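November, notebook 3, evening

Continued the Ondus runs with the occluded table. Checkpoint 2479 was loaded on both arms, same settings as for 2091. I left the wires behind the table as they were, so the background is the same as in the older runs. Adoración Pastor asked me to write down the start pose before each block of trials – done, it is in the Tedis folder.

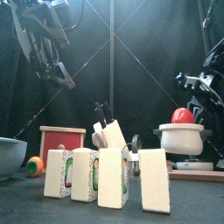 The question for this week is if the policy really needs the wrist views when the front view is partly blocked. In the Drundmont set all objects were free to see, and masking the wrist views cost us almost nothing. I think that result was too kind. With the foam blocks standing in front of the red box and the knife block, the fixed camera must guess much more, while the pot on the right stays nearly free. So I will score left and right arm separately.

Plan: up to 49 trials per condition, then compare with Thambiah's baseline. Still open – should the blocks move between trials? Ask Adoración.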